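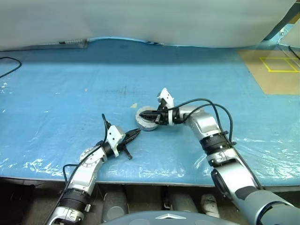 Relleo Grant Binder, third edition
$51, shipping included in the lower 48

I wrote grant applications for small dance companies and one very stubborn puppet theater before I ever thought about selling anything. My system was a cardboard box. Then it was a nicer box. The Relleo is what the box turned into, and I still use mine every week, coffee ring and all.

It's a paper binder for people who apply for arts money and have to report on it afterward. You get a cover, 19 tabbed sections, a stack of refill sheets and a pocket at the back for the things funders send you that fit nowhere. No login, no subscription. If you love your spreadsheet, keep it! I have one too. The binder is for the stuff that never makes it into the spreadsheet, like what the program officer told you on the phone, or which version of your mission statement you sent to whom.

How the sections work

One tab is one funder. Behind each tab there's a contact sheet, a deadline sheet, a page for the ask, a page for the budget as you sent it (not as you later wished you'd sent it) and a report sheet. The report sheet is my favorite part. You fill in the top half the day the award letter comes - what you promised, how many classes or performances, who they were for - and leave the bottom half blank until the report is due. I've lost whole weekends trying to remember what I promised somebody, and I don't do that anymore.

Up front there's a year-at-a-glance spread that starts in September, which is when the season starts for nearly everyone I work with. If your fiscal year runs differently, the months are blank on the reverse and you can write in your own.

What's new in this edition

The rings are from Granström now. The old ones were fine for a year and then they started to gape, and pages would creep out at the corners. If you have a second edition binder with gappy rings, write to me and I'll send you a replacement set for the cost of postage.

The paper is heavier, so a felt-tip pen doesn't go through. Pencil erases cleanly. Highlighter is okay, but let it dry before you close the cover.

I also added a decline sheet. I put this off for a long time (who wants a page for the no's?) but Shirley Bloxham kept asking for it, and she was right. You write down the date, the reason if they gave one, and when you're allowed to apply again. A couple of my own better grants came from going back after a no.

What's in the package

Cover in gray or dark green
19 tabbed dividers, unprinted, with a sheet of labels
Refill pack, enough for one full year if every tab is in use
Year spread
Back pocket, legal size

Refill packs are sold separately and fit all 3 editions. The pocket doesn't fit the first edition, sorry. I changed the width.

Things people ask me

Does it fit on a normal shelf? Yes, it's the width of a standard binder, just a little taller.

Can I buy it with grant money? Ask your funder. General operating money will often cover office supplies, project money might not, and I'd rather you checked. I can put your organization's name on the invoice if you tell me before I ship.

Do you have a digital version? The report sheet and the decline sheet come as a free file with any order, so you can type into them. The rest is paper only.

Do you do group orders? I do. The Pluvosero network bought a batch for its member companies last season and I packed them with each group's name on the first tab. It took me forever, but I'd do it again. Please give me plenty of notice.

Will it help me get more grants? I can't promise that. It'll help you send them on time and know what you said.

Returns

Send it back unwritten within the month and I'll refund the whole thing. If a ring arrives bent, I'll send a new one and you can keep the bent one.

Orders go out from my place twice a week. Gray is in stock, green is back on Jul 17, 2023. Item number 1287, if you're ordering by mail.

Freya Dunmore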